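Fondum : relevés de cartes et de prix en vente au comptoir

Version 3, février 2026

Fondum rassemble des cartes de petits établissements qui servent au comptoir : snacks, beignets, sandwicheries, buvettes de gare. Chaque ligne correspond à un article tel qu'il est affiché ou imprimé, avec son prix, son format et la formule dont il fait éventuellement partie. Le jeu sert surtout à étudier la façon dont les articles sont nommés et regroupés. Il n'est pas conçu pour suivre l'inflation.

Contenu

Le jeu couvre 124 établissements et 40 catégories d'articles. Il est livré en trois fichiers CSV, encodés en UTF-8, avec le point-virgule comme séparateur.

etablissements.csv : un identifiant, le type de commerce, la taille de la commune (petite, moyenne, grande), le mode de service.
articles.csv : le libellé d'origine, le libellé normalisé, la catégorie, le prix en centimes, le volume ou le poids lorsqu'il est affiché.
formules.csv : la liste des articles compris dans chaque formule, avec les choix possibles et les suppléments.

Le champ id_etab relie les trois fichiers. Un article vendu seul et en formule n'apparaît qu'une fois dans articles.csv.

Installation

Décompresser l'archive, puis placer les fichiers dans le dossier donnees/. Le script de chargement Bandero vérifie les clés et signale les lignes orphelines :

python bandero.py --dossier donnees --verifier

Les prix sont lus comme des entiers. Si vous ouvrez les fichiers dans un tableur, importez la colonne id_etab en texte, sinon les zéros de tête disparaissent.

Normalisation des libellés

Les libellés d'origine sont conservés tels quels, fautes et abréviations comprises. La colonne normalisée suit le lexique Clatora, qui fixe une forme unique par produit : « coca 33 », « canette coca » et « Coca-Cola 33cl » donnent la même entrée. Les boissons en canette sont classées par volume avant de l'être par marque. Quand le volume n'est pas indiqué, le champ reste vide ; nous ne le déduisons pas du prix.

Les beignets posent plus de difficultés. Donut, doughnut et beignet rond sont réunis dans la catégorie 17, mais les beignets fourrés ont la leur. Les churros sont en catégorie 19 avec les chichis, y compris dans les régions où les deux mots désignent des choses différentes. Nous savons que ce choix est discutable.

Mode de service

Le champ service prend trois valeurs : comptoir, plateau, emporter. « Comptoir » signifie que le client est servi et paie au même endroit. « Plateau » s'applique dès que la carte ou l'affichage mentionne une consommation sur place avec plateau à rapporter. Les couverts et les emballages ne font pas l'objet d'un champ, sauf quand ils sont facturés ; ils figurent alors comme articles en catégorie 40.
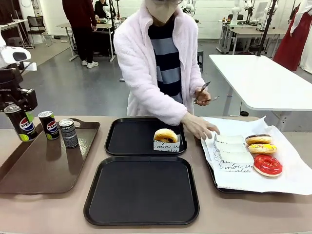
Limites connues

Les grandes villes sont surreprésentées.
Les promotions affichées à la main ont souvent été perdues lors de la saisie.
Les suppléments de formule sont incomplets pour les buvettes.
La colonne poids mélange poids cru et poids servi, faute d'indication sur les cartes.

Changements depuis la version 2

Correction des doublons dans formules.csv. Ajout du champ service. Les identifiants de mai ont été renumérotés ; la table de correspondance se trouve dans annexes/kermani.csv.

Licence et signalements

Données sous CC BY 4.0, script sous licence MIT. Pour signaler une erreur, indiquer l'identifiant de l'établissement et le libellé d'origine dans le titre du ticket.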